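Hirden laundry room: common questions

When is it open?
Every day until 11 at night, except Tuesday mornings, when the machines are cleaned.

Where do I leave my things while I wait?
Use the wooden table. Please keep baskets to one end so other people can fold.

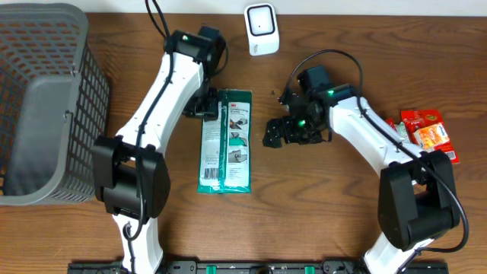 Grey basket at the left of the table, green packet in the middle.

Can I leave sealed packets for a neighbour?
Yes, for up to 4 days. Write the flat number on a slip and tape it on. Tape over a printed label is hard to peel off, so stick the slip clear of the small text and the barcode.

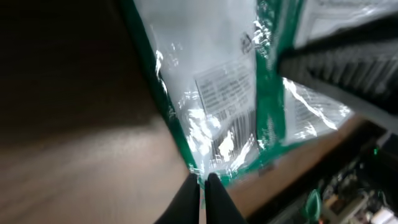
Lost items go to Giuliana Henao in flat 252. She will ask you to describe what you lost. For a bag like the one with green edges, the colour is enough. Anything left after November goes to the Zetley charity shop.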